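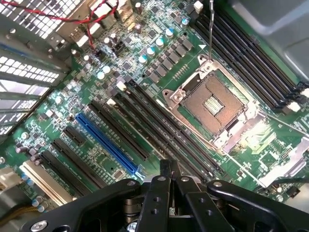

News from the Narkska Repair and Reuse Circle

Old computers wanted again this February

Dear members and friends,

Our winter collection is open and we would like to ask you to look once more in your cupboards. Last year we received 22 desktop computers from households in the district, and 17 of them went to new owners before the summer. The rest were used for spare parts. The families and pupils who received them still write to us from time to time, and it is always a pleasure to read these letters.

A few words about what we can take. Desktop computers are welcome also when they do not start. Very often the fault is a small one, for example a tired power supply or a memory card which does not sit well in its slot. Please do not open the computer before you bring it. If you have already opened it, put the screws in an envelope and write on it where they come from. Do not touch the inside of the processor socket, the contacts there bend very easily and to make them straight again is slow work.

We cannot take printers this time. The shelf is full until spring.

Many of you asked about your private files. We erase every disk on the day it arrives and you receive a paper which confirms it. Who prefers to keep the disk can simply say so at the door, and we will take it out while you wait.
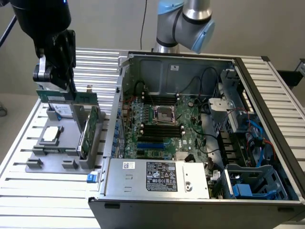

Opening hours and the Sunday workshop

You can bring your things on Sunday from 13 o'clock, at the side entrance of the old Kodora building. The main door stays closed during the works on the stairs, so please go through the yard. The tram stop is three minutes away. Cars can stop in the yard for unloading, but not park there.

In the same afternoon Hanna Tokarz leads the beginners' workshop on adding memory and changing a disk. We have some 13 places and it is better to write your name on the list in advance. Children from twelve years can come together with an adult. Bring a small cross-head screwdriver if you own one, and your glasses if you need them for reading, the print on the parts is really tiny.

Coffee and tea we offer, cake is very welcome from your side.

The Lefèvre bakery collects our empty boxes afterwards, so please leave clean cardboard by the door and take the foam home with you.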